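This site uses cookies to remember your language and your place in the manual. Accept all | Manage settings

Renda Bench Arm: Set-up Guide
Section 6. Setting the work area and checking the gripper

Do this section after the arm is bolted down and powered, and again any time the counter has been rearranged.

6.1 Set out the counter

1. Put the cutting board on the counter at an angle. The diagonal position is the one stored in the default task file.
2. Set the bowl in the middle of the board, empty.
3. Leave the larger appliances where they normally stand. The camera reference is taken with them in place.
4. Park the arm clear of the board and save a reference view.
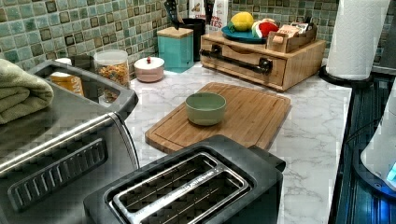
Do I need a new reference view if I only move the board?
Save a new one. The arm measures its reach from the stored board position and will not correct for a board that has shifted.

6.2 Check the wrist and fingers

CAUTION: Press Hold on the pendant before putting your hands near the gripper. Hold stops motion but leaves the motors powered.

1. Jog the arm until the gripper is over the board, fingers down.
2. Look at the cable along the wrist. It should have enough slack for a full turn of the last joint.
3. Wipe the finger pads with a dry cloth. Do not use oil or kitchen spray.
4. Run Finger Test from the Service menu. Code 123 means pass. Code 187 means one finger stopped short; clean the finger joints and run the test again.

Note: Keep long utensils and plates of test items outside the travel area. The planner does not know about anything added after the reference view was saved.
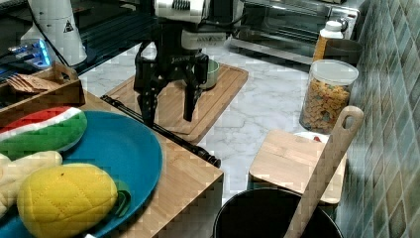
Jabari Mushi, at the Ustport shop, asks that the Finger Test be run with the gripper fully open at the start, as a half-closed start gives false 187 codes on older Iwasaki wrists.

6.3 Set the approach height

1. Open the gripper.
2. Lower the arm at speed 2 until the fingertips are just above the rim of the bowl. Stay behind the bowl on the first pass.
3. Press Store Height.
4. Raise the arm, then choose Replay. Keep a thumb on Hold.
5. If the fingers touch the bowl, delete the stored height and repeat from step 2.
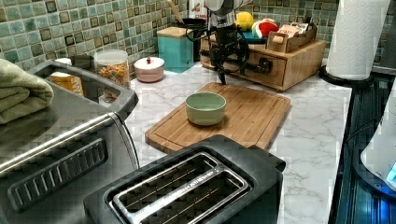 Tedumden wrote that Replay kept drifting on their unit until they tightened the base clamps, and that the guide should mention the clamps before step 1.

Go to Section 7: Loading a task file

Reader comments

renda_user: Where is Store Height after the December update? I only see Save Pose.
Jabari Mushi: Same button, new name. The guide text has not caught up.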